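Notebook, folding perception / session tooling
March 12, 2018

Kettle's on, coffee's bad, let's go. Picking up where I left off, which was halfway through a sentence about timestamps that I no longer understand. Sorry to whoever reads these (hi Rianne).

State of things this morning: Bernadette's new loader is merged into the Plenura branch and it's so much nicer than mine. It reads both gripper streams and the head stream in one pass and gives you a single index, and the colour conversion finally happens in one place instead of three. I ran it over the whole backlog, 259 episodes, and it got through the lot while I was answering emails. The old one used to take my entire lunch and then fall over on the last file.

Thirteen episodes came back flagged. I went through them by hand and they sort themselves into two piles:

Nine have a gap in one gripper stream longer than the 40 ms limit I set. Fair enough, that's what the flag is for.

Four have left and right swapped in the metadata. Both streams are perfectly healthy, they're just labelled the wrong way round, so the pose tracks cross over and the planner thinks we've all grown very long arms.

Garment segmentation

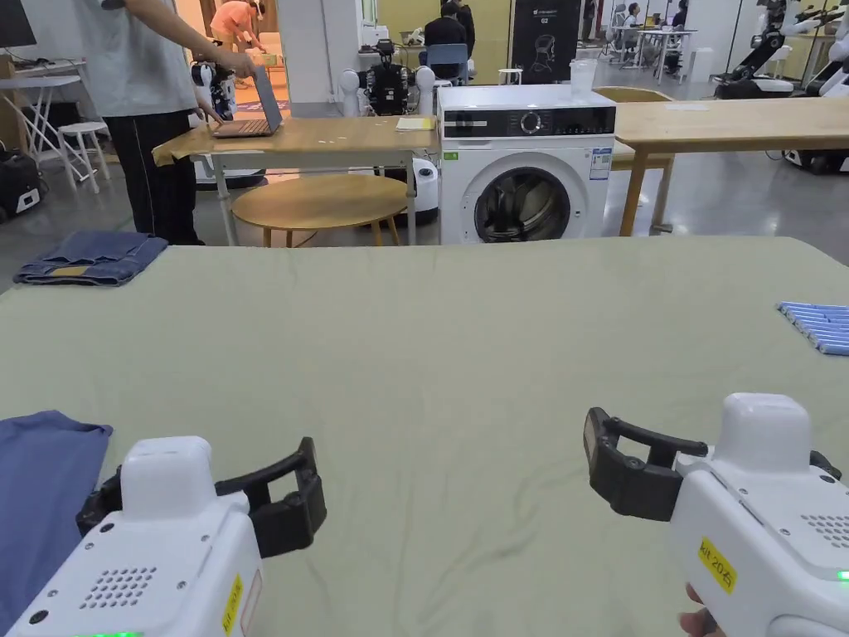
The segmenter is still running on the weights Maiara trained in October, and I've been putting off an honest look at where it fails. So I sat down with the head view and the mask overlay and stepped through. Blue denim is great, it gets the folded jeans at the back corner of the table pretty much every time, tan patch and all (I had worried the patch would punch a hole in the mask). The pale stuff is where it struggles. That light-blue striped cloth over on the right-hand side against the sage cloth is about as mean a test as you could design, and the mask flickers on and off from one frame to the next. The creases in the table cloth don't help either, a couple of them get picked up as garment edges with really quite insulting confidence. On the swapped-sides business, the sticker on the right gripper says "kit 20右" and it's big enough to read from the head view, so I'd like the loader to check it against the metadata and yell if they disagree. Cheap little crop and a template match, no need for anything clever. Bernadette thinks the status lights might do the same job but they're on both units and both green, so I don't see how.

Tried this afternoon, in the order I tried them:

Dropped the mask threshold. Striped cloth came back, and so did every crease on the table. Put it back.

Temporal smoothing over five frames. Much better! The flicker is mostly gone and it costs us next to nothing. The catch is that fast moves smear, so when a sleeve gets flicked over, the mask trails along behind it like a wet towel. Probably fine for the planner, which only looks at the garment between moves anyway.

Cropping to the table before segmenting. Should have done this months ago. With all the background gone the false positives up the top of the view disappear completely, and I get a bit of speed back too. Table corners come from Henk's plane fit, which behaved itself all day apart from one wobble I couldn't reproduce.

Grasp labelling from the wrist view

This is Rafferty's bit really, but he's over at Kerthorpe until Thursday so I'm minding it. The job is to mark the moment the fingers have hold of the cloth, automatically, so we can stop scrubbing through by hand. His version goes off jaw width alone: below a set opening, call it a grasp. Works a treat on towels. On thin fabric the jaws close nearly as far with cloth between them as without, and you get a happy little grasp label on thin air.

What I want is jaw width plus a look at the patch between the tips. If the patch is garment-coloured and it stays put relative to the fingers while everything behind it moves, that's a hold. I coded up a rough version before lunch and it's promising. It likes it best when the fabric pulls into a twisted band off the fingertips, as with the blue one, as there's loads of texture to lock onto and the cream table behind makes for a clean boundary.

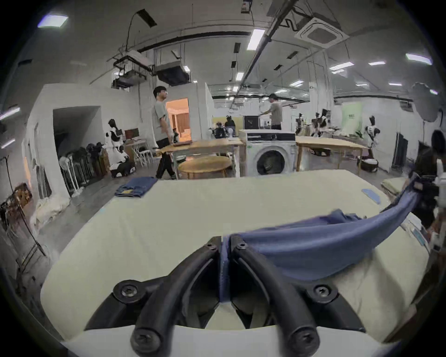

Odds and ends

The optical flow step grabs anyone walking past in the background and treats them as evidence. I've masked it down to the lower half of the view for now. Ugly, but it'll hold until somebody wants to do it properly with the table plane.

Config files: please, please stop editing the shared one on the Mulder box. I lost most of an hour to a frame rate that had been changed and never changed back. Copy it, put your initials on the copy, edit that.

Henk asked whether the Trudedbridge export still works with the new index. I haven't checked. The field names are the same but the order isn't, and I've a feeling their parser cares.

For tomorrow

Sticker check in the loader, with the four swapped episodes as the test set.
Rerun smoothing with three frames and see if the sleeve smear calms down.
Ask Maiara if she's got any striped fabric in the training set at all. I suspect not.
Ring Rafferty about the jaw width threshold before I change it under him.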